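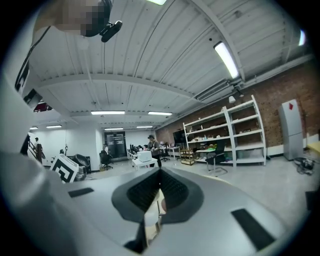
En Gratberg llevamos ya unos cuantos años dedicados a una idea que al principio nos parecía modesta y que ha terminado por llenarnos la vida (y las estanterías): fabricar pinzas de mano con las que cualquier persona pueda enseñar a un robot cómo se coge una taza, cómo se dobla un trapo o cómo se cierra un cajón sin pillarse los dedos.

La empresa la fundó Gisela Engelhardt, que venía del mundo de las prótesis y que todavía hoy, cuando llega un prototipo nuevo, es la primera en agarrarlo y dar una vuelta con él por el taller. Somos 18 personas entre mecánica, electrónica, programación y atención al cliente, y aquí casi todo el mundo ha hecho un poco de todo, ¡incluido atornillar cajas un viernes por la tarde!

Nuestro producto principal es el kit Flernusska. Incluye la pinza, con su cámara de ojo de pez y sus almohadillas de agarre recambiables, el cargador, un maletín y el programa Prinddale, con el que se revisan y ordenan las grabaciones. No hace falta tener un brazo robótico para empezar: se coge la pinza, se hace la tarea con la mayor naturalidad posible y más adelante esos movimientos sirven para entrenar al robot que cada cual tenga en su laboratorio o en su nave. El equipo pesa 827 gramos y, créannos, hemos discutido por cada uno de ellos.

También ofrecemos el servicio Oyewole, pensado para quienes prefieren que las demostraciones las grabemos nosotros. Nos cuentan la tarea, preparamos juntos la lista de objetos y entregamos el material ya revisado. El encargo mínimo es de 287 demostraciones, y en julio abriremos plazas para proyectos más largos, de hasta 2,000.

Trabajamos en una sola planta, con el taller y las mesas de ordenadores compartiendo techo, y nos gusta que siga siendo así. Quien suelda oye las quejas de quien programa, y al revés, y de esas conversaciones han salido casi todas las mejoras del kit, desde la forma de la mordaza hasta el recorrido del cable.

Si tienen curiosidad, escríbannos. Prestamos un kit de prueba a universidades y talleres pequeños, y a Gisela le encanta enseñar la casa, aunque conviene reservar la mañana entera porque las visitas se le alargan.

Contacto | © 2022 Gratberg. Todos los derechos reservados | Volver arriba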